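Lidmont bench kit – speaker notes
2 min read

1. Opener
Hi all! I've had the Lidmont kit on my bench for almost 13 weeks, and I'm here to tell you if I'd pay for it. Black cloth, flask in a cork ring, scoop of white powder, arm on the right.

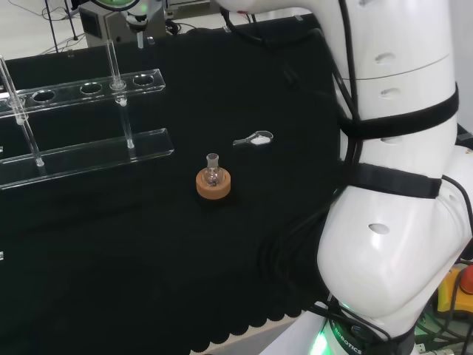

2. What you get
Arm, stop button, setup visit. List price is $3,000 a month – pause here, let them groan. Merton quoted us more and wanted 9 weeks to deliver.

3. My gripes
Cables! Ask for the longer guides. Support is good, but slow in June.
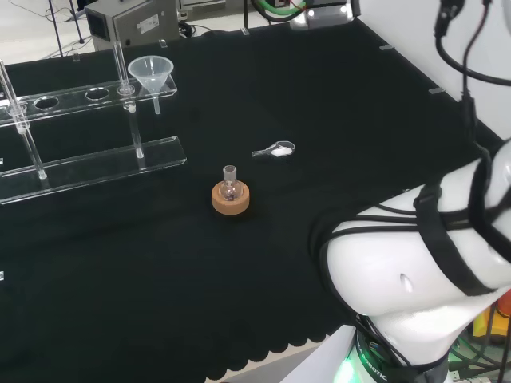 The bench with the funnel in the rack.

Contact: Lakiria Talks | © Insaurralde | Back to top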